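Worktop and desk care: white laminate, melamine and painted tables

Applies to white or pale tables used for mixed light work: mending, sorting, charging, paperwork. Glass and oiled wood need different treatment and are not covered.

## Daily clearing

1. Remove loose metal first. Paper clips, pins and staples scratch a white surface when dragged under a cloth, and leave a rust ring if they sit in a damp patch overnight.
2. Put small parts in a bowl with straight sides. Sloping sides let screws ride up and over when the bowl is knocked. Stainless steel is preferable to plastic, which holds static and keeps dust.
3. Dry wipe with microfibre, then damp wipe, then dry again. Work from the back edge to the front.
4. Keep liquids at the opposite end from any mains socket.

Wipe the inside of the bowl as well. Specks on a shiny wall are easy to miss from above; tilt it towards a window.

## Marks

Try the mildest method first and stop when the mark has gone.

- **Pencil and light scuffs:** white block eraser, short strokes in one direction. Brush the crumbs off before wiping, or they smear.
- **Rubber and shoe-type marks:** eraser, then a drop of washing-up liquid on a damp cloth.
- **Ballpoint:** surgical spirit on a cotton bud. Test under the table edge first. Do not use on painted wood.
- **Adhesive residue:** warm soapy cloth laid on for five minutes, then a plastic scraper held nearly flat.
- **Yellowing:** not removable. This is a change in the surface itself.

An eraser kept for table work should stay in its paper sleeve, with only the working end out. The sleeve stops it bending and snapping. Cut it back by a few millimetres when the exposed rubber rounds over. Stored flat against a plastic tray or a painted surface it can stick and leave a dull patch within a month, particularly in August; stood on the sleeved end it does not.

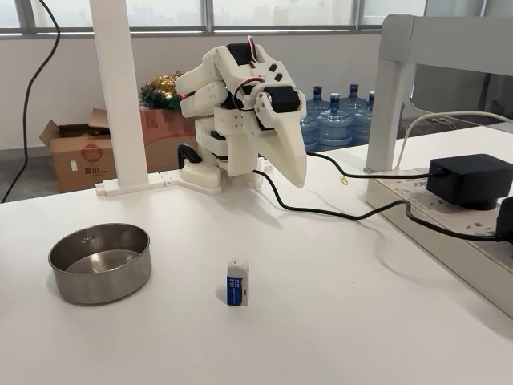 Cream cleaners and melamine sponges are abrasive. They remove the gloss along with the mark, and the dull area then picks up dirt faster than the rest. Reserve them for a table that is already matt.

## Cables and power strips

Lay the power strip along one side edge, parallel to it, so that the middle of the table stays free. Leave a gentle curve in each cable where it approaches the strip – a tight bend at the plug is the usual point of failure. Thin leads should not run underneath heavy items.

Once a month, switch off at the wall, unplug everything and wipe the strip with a dry cloth. Black cables shed a faint grey line on white paint if left in one position; shift them by a hand's width each time. The line comes off with the eraser.

Never plug one strip into another. Check the rating printed on the underside and add up the load before connecting anything that heats.

## Abrasive sheets

For painted wooden tops only, and only where the paint is chipped. Chang-ho Ban, who refinished the long table at the Nodier workshop, used 1003 sheets from the Ukell range for the chip edges and finished with the 4000. The coarser 248 leaves visible lines under white paint. Nullora touch-up white matched his table closely; the Son white was too blue.

Apply two thin coats and leave a day between them. Do not put metal bowls back on fresh paint for a week, even if it feels hard.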